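Small saucepan lids: knob loose, spout steams, where do you all put the thing
Kitchen Stuff > Pots and Pans > page 1

skilletfern
Posted Sun 30 November
ok so I got the little yellow saucepan everybody was on about last month. Glass lid, knob on top, long handle, pour spout. Mine's the Flirkari one, paid 55 for it which my sister says is nuts for something that holds two servings of oatmeal.
Like it a lot. Three gripes tho.
1. knob spins
2. lid has nowhere to go when I take it off
3. spout side — does the lid seal there or not?? Milk came up on me twice this week
Pics.

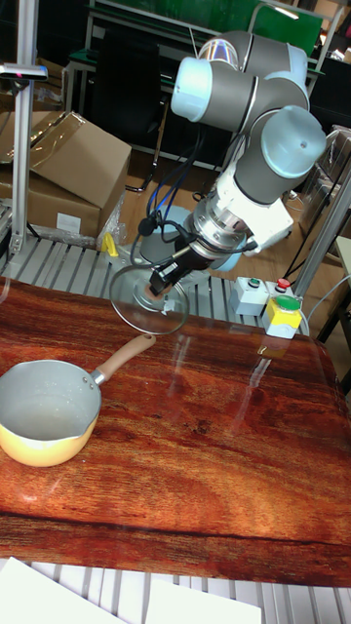
Lid off. Pale inside, spout on the left

dunmore_k
Is it the nonstick or the enamel inside? Can't tell from the listing, Flirkari calls everything "coated".
Knob: flip the lid, there's a screw underneath. Quarter turn. Do NOT crank it, glass lids hate that. I lost a Porkier lid that way, went off like a firecracker in the sink.

skilletfern
Listing says nonstick. Will try the screw. Phillips?

dunmore_k
Phillips on mine. Put a fiber washer under it if you have one, rubber goes gummy.

Fumiko Kuroda
Spout question: no, it doesn't seal, it isn't meant to. The gap is where the steam gets out. If the milk is boiling over your heat is too high, sorry. I do milk at 5 out of 9 on my burner and stand there. Lid off for milk anyway, lid on for rice and eggs. 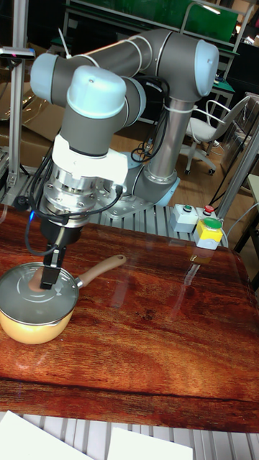

lid on, same pan

brothbasket
disagree w/ Fumiko a little. Some of these lids have a flat spot or a row of holes you line up with the spout. Turn it till they match and you can drain peas without a strainer. If yours is plain round then yeah it's just a gap.

Fumiko Kuroda
Plain round from what she posted. I wouldn't drain anything with that, you're holding a hot glass lid on with your thumb.

brothbasket
been doing it 5 years with a towel. still have both thumbs

skilletfern
pls don't fight over peas lol
It's plain round, I have it here. Metal band all the way round the rim. No holes.

Teguh Govindasamy
On where to put the lid. Upside down on the knob is what most people do and it rocks and drips on everything. Three things that work:
a saucer next to the stove, lid goes on it right side up
a rack, Wattimena makes a folding wire one, mine's had heavy use
lean it on the backsplash if you have one and don't mind wiping
I would not set a hot lid straight down on a shiny top like that one. Steam gets under and you get a ring. My mother's table has four. 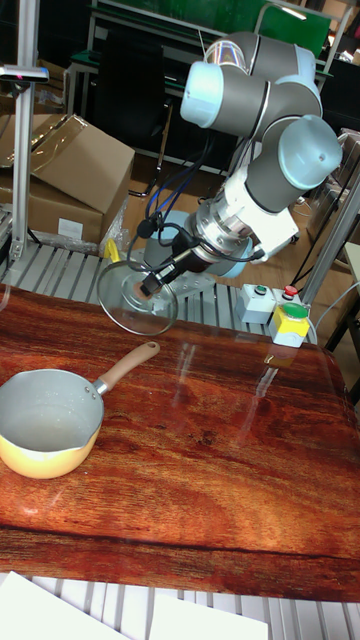
the lid at a tilt, knob visible thru the glass. Tabletop is the red-brown wood grain

dunmore_k
agree on the rings. Though if it's a film or laminate kind of thing it wipes off. Real varnish, no.

skilletfern
not risking it either way. Saucer it is. Is the rack worth it for ONE pan?

Teguh Govindasamy
For one pan no. Saucer is free.

lotta_crumbs
Coming in sideways but watch the handle. Long wood-look handle on a pan that light, when it's empty it wants to tip back. I had a Rusalix, same shape more or less, and it went over on the small burner every time. Turn the handle in over the counter and not out into the room, esp if you've got kids. Also don't soak it. Mine went gray and fuzzy where it meets the metal.

brothbasket
mineral oil on the handle once a month, fixes that

lotta_crumbs
only if it's real wood. the painted or plastic ones just get greasy

skilletfern
no idea which mine is. box doesnt say. Capacity is 525 ml to the brim btw, someone asked in the other thread, so figure less for anything that bubbles.

Fumiko Kuroda
That explains your milk. You filled it too full.

skilletfern
...possibly

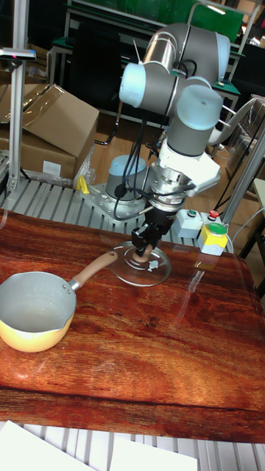 What I ended up doing (edit, so people don't have to read the whole thing)
Screw under the knob, snug not tight. Washer to come when I get to the hardware store
Lid right side up on a saucer
Milk no higher than halfway, no lid, medium low
Handle turned in
Not draining peas with it, sorry brothbasket

brothbasket
your loss

dunmore_k
let us know on the washer, I need the size for mine too and I tossed teh packet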